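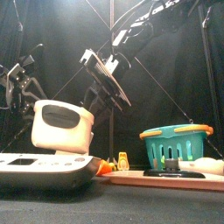
Grirura, 2026-02-28

So the play kitchen sort-out that I have been promising since before the holidays finally got going, and I have opinions about all of it. If you came for the lentil recipe, it's coming, I just haven't typed it up.

Some background for anyone new. The toy kitchen things came to me in dribs and drabs. The first bag was from Rukhsana Pirzada, whose girls had moved on to roller skates, and then Renato Cabral turned up with a box from the Memon thrift store that he swore was a complete set (it was not a complete set). I'm putting together a cooking corner for the little ones at our Saturday-ish playgroup, so I need stuff that looks like a kitchen and holds up to being dropped, sat on and occasionally licked.

The stove is my favorite. White shiny top, four gray knobs in a row, and long enough that two kids can stand at it without elbows. I had a stove with stickers for knobs when I was small and I'm still a bit bitter. The white pot goes with it – or I've decided it does – and the pot is the thing everyone grabs first. Every time. You can put out the fanciest toy food in the world and they will go for the pot.

Then there's the basket. I love the basket! Teal with orange, slots down the sides, and it swallows a surprising amount of vegetables. My rule is that food lives in the basket and gets served on a plate, and Aaliyah Boychuk's rule is that food lives wherever it lands. We have agreed to differ.
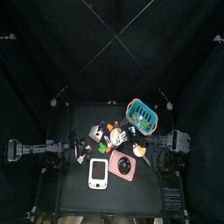
Basket, plate of food, and the usual pile-up in the middle.

Maham Sandhu asked me in the comments last time how I decide what stays. It's not very scientific. If I can tell what it's supposed to be from across the room, it stays. Carrot slices, yes. Green peppers, yes. There's a yellow block that I call butter and Maham calls a sponge, and it's staying because the argument is fun. What I don't keep is anything with a sharp seam or paint that comes off on a damp cloth, and I do check every piece with a damp cloth before it goes out.

The knife block nearly went in the donate bag. I was worried about it, knives being knives, but they're toy ones and Naheed Satti pointed out that her son will "chop" for twenty minutes straight if you let him, so back it came. 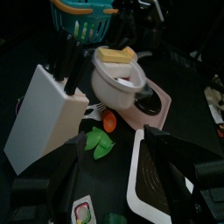
I also like having one proper fork out with the food, for tasting, and keeping the rest put away so they don't end up under the couch.

Still to do: find a cloth for the front of the shelf, wash the dress-up aprons, and ask Renato whether there was ever a lid for that pot. I'd like the whole corner ready by May. If anyone has a toy kettle they can spare, leave me a note below and I'll come and get it.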